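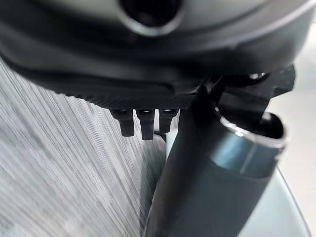

Trandora wrist and gripper kit: acceptance checklist, trial week two
Site: Skirthorpe packing hall, cell 4
Checked by: Marit Westerberg, with Melur Tjoa on the pendant
Copy to: Adi Pasaribu (purchasing)

Please keep your comments next to the item they belong to, even if they run long. Mine certainly do, and Adi reads every one of them before we decide whether to keep the kit.

1. Power isolated and lock fitted before hands go in
OK. Melur did the lock and I tried the start button afterward, as we always do.

2. Outer housing, cracks and sharp edges
OK. I went all the way along it with a cotton glove and didn't snag once. It wipes down nicely too, which the night crew will be glad of!

3. Bracket bolts, torque and paint marks
OK with comment. Torque was fine on all of them, but one paint mark had been put on so faintly that I needed a flashlight to find it. Redone in yellow.

4. Finger collar, seating and play
OK. I pushed it from both sides and felt nothing move. The supplier's sheet asks for this check every 660 hours, and I would like us to do it more often than that while we are still getting to know the thing.

5. Underside of housing, dust and cardboard fluff
Needs attention. The ridged strip holds on to fluff. A soft brush clears it in a minute or so, but it has to be somebody's job. Could we add it to the Thursday clean?

6. Cable slack through full wrist rotation
OK. Melur ran it slowly both ways, and then once more because I was talking the first time (sorry, Melur).

7. Emergency stop, pendant and gate
OK, both. Reset needs a deliberate second press, and I like that very much.

8. Grip release on loss of air
Not passed. The part stayed held as it should, but the warning lamp never came on. Prasetyo Khoo thinks it is a setting and will call Trandora. Please don't run cell 4 unattended until he has signed here.

9. Cycle counter
2788 at time of check. Written in the cell book as well.

Overall: I'm fond of it already, I'll admit, and the trial still has 26 shifts to go. Item 8 stays open. Recheck items 5 and 8 together once Prasetyo has his answer.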